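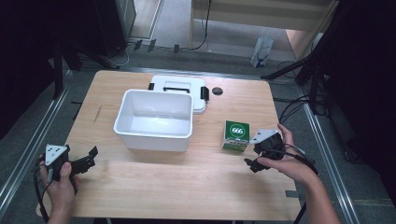
Two hand-held grippers at a table with an open white container, its lid and a small green-and-white box.

The Clumby cable fault was a recurring failure in the hand-held grippers used by the Marín workshop to record manual tasks for robot training. It caused short gaps in the data sent from the gripper to the recording computer. The fault went unnoticed for several weeks and led to the loss of 236 recordings from a set of 1397. It is named after the Clumby, the gripper model in which it was first described.

Background

The Marín workshop was set up by the automation firm Humar to collect demonstrations of packing work. An operator holds one gripper in each hand and carries out a task at a table, such as placing a small box in a container and closing the lid. The position of each gripper and the opening of its jaws are stored together with video from a head camera. The recordings are then used to train a two-armed robot on the same task.

The Clumby gripper has no battery and no internal storage. Power and data both run through a cable that leaves the rear of the handle. Early units had a molded strain relief at this point. In a later revision, made by the supplier Povetti, the strain relief was replaced with a shorter rubber sleeve to reduce weight.

Fault

The shorter sleeve let the cable bend sharply when the operator turned the wrist outward. Repeated bending broke individual strands of the data line inside the jacket, and the outside of the cable showed no damage. With the wrist straight, the broken ends usually stayed in contact. When the wrist was turned, contact was lost for up to 400 milliseconds.

The recording software treated a short gap as normal radio or bus delay and filled it with the last known value. In the stored data the jaws therefore seemed to stand still and then jump to a new position. No warning was shown to the operator. Gaps longer than one second would have stopped the recording, but none of the early gaps lasted that long.

Lid-closing tasks were affected more than others. Pressing down a latch clip calls for a wrist angle that puts the cable under the most strain, and it comes at the end of the task, where reviewers tended to check only that the lid was on.

Discovery

The fault came to light in March, when a robot trained on the recordings began to let go of container lids too early. In one trial at the Humar test cell the arm dropped a lid and then closed its jaws on the rim of the container at full force. The container cracked and a finger mount was bent. No one was inside the guarded area.

The arm controller was suspected first and was replaced, with no change in behavior. Aitana Arrieta, a test engineer, then compared the robot's commands with the training data and found the same jumps in both. Telmo Sarmiento traced them to recordings made with the right-hand gripper of a single pair. A second pair showed the same pattern after 933 hours of use.

Response

All grippers with the short sleeve were taken out of use until their cables had been replaced. Povetti went back to the molded strain relief and added a clip that holds the first section of cable along the forearm. The software was changed to mark every filled value and to sound a tone after three gaps in one recording.

Operators were also told to keep cables clear of table rails and tripod legs. A snagged cable was not the cause of the fault, but Prodromos Athanasiadis, who wrote the internal report, listed it as a likely way to speed up the wear.

The affected recordings were first set aside for repair by interpolation. This was given up after a trial run, as the true moment of release could not be recovered – the missing values often covered the whole opening of the jaws. Most of the tasks were recorded again in June.

See also

Strain relief
Intermittent fault
Learning from demonstration
Data validation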